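## Two-arm build in the sim: wrist view and head view don't agree

**rosine_p**, 6/19/26

Still on the Rundaler build in my garage. The real arms are waiting on wrist bearings, so I'm doing the tidying routine in simulation first. The room is a small bathroom with dark marble everywhere. Wrist camera, jaws open, looking at the floor:

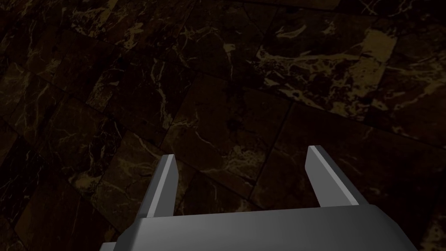 ### Reply from grorkine

Your floor texture is too busy. Every vein is an edge to the detector. Swap it for flat grey until the grasping works.

### Reply from shagufta_j

Disagree. If you train on flat grey it will fall over the first time it sees a real floor. Keep the marble and lift the lights. What does the head camera get with the left arm raised?

### Reply from rosine_p

Left gripper up and empty, right one down low. The purple thing and the green thing end up over at the right edge:
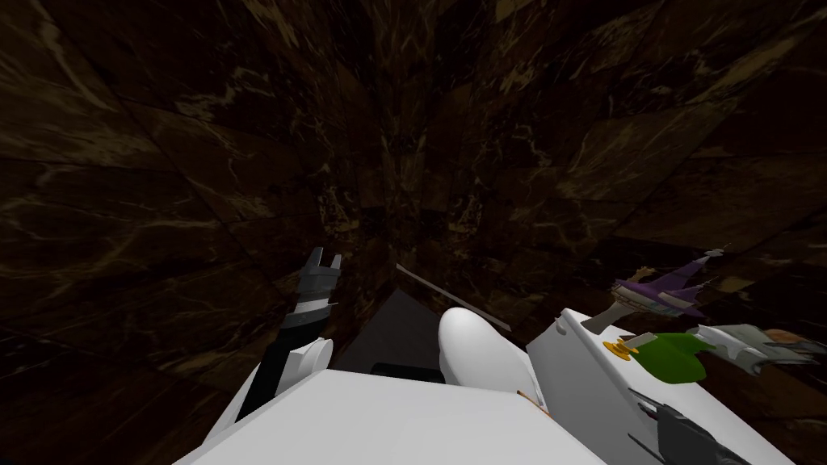
### Reply from grorkine

So turn the base before you blame the lights. I'd still lose the marble.

### Reply from rosine_p

Base turned, both grippers up where I can see them:

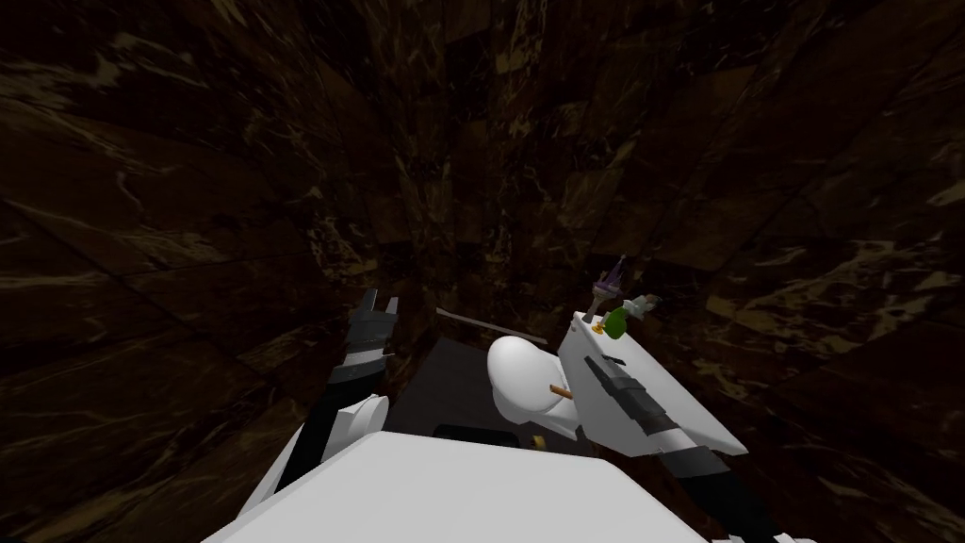 My planner runs over 500 ms per step with both arms active, and I'd like to halve that before the bearings get here. I've got it down to one arm moving at a time. The right arm is the one I'll use, as its gripper already shows across the tank in this view and the small stuff is all at the far end of the top. Closed lid stays closed for now.

### Reply from shagufta_j

One arm is fine. Put a keep-out box over the lid, and leave the marble alone.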